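**Ticket 58 – Tasting kitchen, Koston: square white tray slides on table**

Opened by: Fiona Dunbar
Assigned to: Vilho Hirvonen
Priority: low
Status: open, awaiting parts

**Reported**
Tray shifts up to 40 mm when a plate is set down off center. Worse near the tape lines, where one edge rides on the tape.

**Checked**
- Table level in both directions.
- Underside of tray is smooth, no feet fitted.
- Swapped with the spare tray from Tufa. Same result.
- Wiped tabletop with degreaser, dried, repeated. Slight improvement, gone after 16 placements.

**Action**
Hawi Wubshet to order stick-on rubber feet, 5 mm. Until they arrive, put a damp cloth under the tray and keep all four corners inside one taped square.

**Update, November 1, 2021 (V. Hirvonen)**
Tray position is the only item still open on the sandwich layout. Lemon halves go along the bottom edge of the cutting board, rounded sides up, and have given no trouble. The small round dish stays on the tray under the sandwich – do not remove it to save height. Wine bottles remain upright in the copper-colored rack at the back of the table.
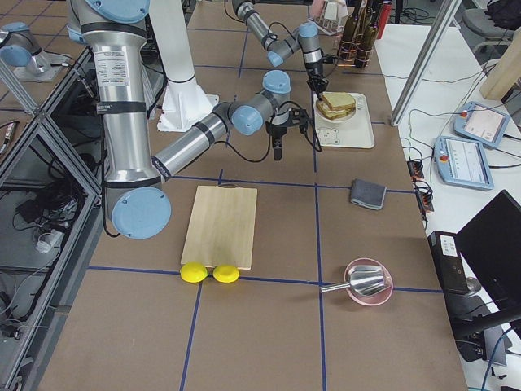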